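Print this item | E-mail to a friend

Stones and shells table back in August

The sorting table returns to the Stilora craft room in August, open from 10 a.m. The last one drew 35 people, and the room holds 60, so there is space for more. Bring small stones, shells or any rough pieces you want to sort, up to 200 per household - larger rocks should stay at home.

Please bring a bright cloth to cover your part of the table and a plastic basin for rinsing. Hulell has a few basins to lend at the door. Wrappers and empty packets go in the bin by the sink before you leave.

Table fee is $30 for the season, paid at the Zenitden desk.
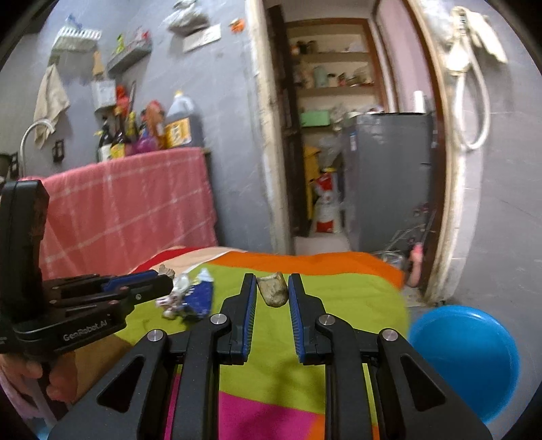 A small beige and brown piece on the colored cloth, with a blue basin to the right.

Sign up at the desk or reply to this newsletter.

This site uses cookies. Accept | Settings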